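Hand-Held Grippers at the Packing Bench: Effects on Bench Staff
Student project report, Damska Technical Program
May 26, 2026

1. Background

Brovorwood packs small dry goods by hand. In July the company plans to move one packing line to an automatic arm. Until then, bench staff record the work themselves, using hand-held grippers with a camera attached, and the recordings are used to train the arm. Our project looked at what this change does to the job. We reviewed 412 recordings made over 18 shifts and read the shift notes kept on the Homen line.

2. Tool condition

Staff now look after the tools as well as the goods. Pad wear was the most frequent entry in the shift notes. The two pads on a gripper do not wear evenly. On the tool below, the right pad has a torn, wavy strip along its upper part and ragged flaps at its edges, while the inner face of the left pad is mostly smooth.

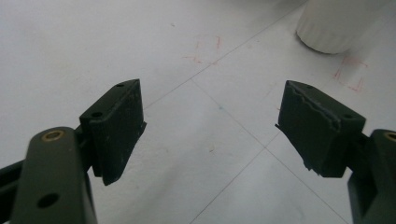
3. Time and workload

A normal hand-packing shift has a target of 1,000 items. The target on a recording shift is 113 completed recordings, each of which covers one short task. The notes report less hurry but more strain in the wrist and thumb. A recording is rejected if the grip slips, and rejected recordings do not count toward the target. Several notes call this unfair when the slip comes from a worn pad.

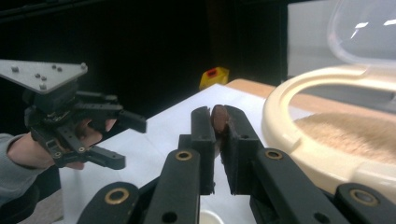 Skill is the second area of change. Experienced packers judge grip force by touch, and the tool removes most of that feedback. They have to learn to judge by eye. A small brown oval item held between two parallel fingers, with its rounded top just above the fingertips, gives the operator little to go on except its position. New staff learned the tool as fast as experienced staff, and under the Sánchez pay scale both groups now receive the same rate.

4. Recommendations

Check both pads at the start of each shift. Replace pads singly when only one is worn. Count rejected recordings toward the target when the cause is the tool. Settle the pay question before the July changeover.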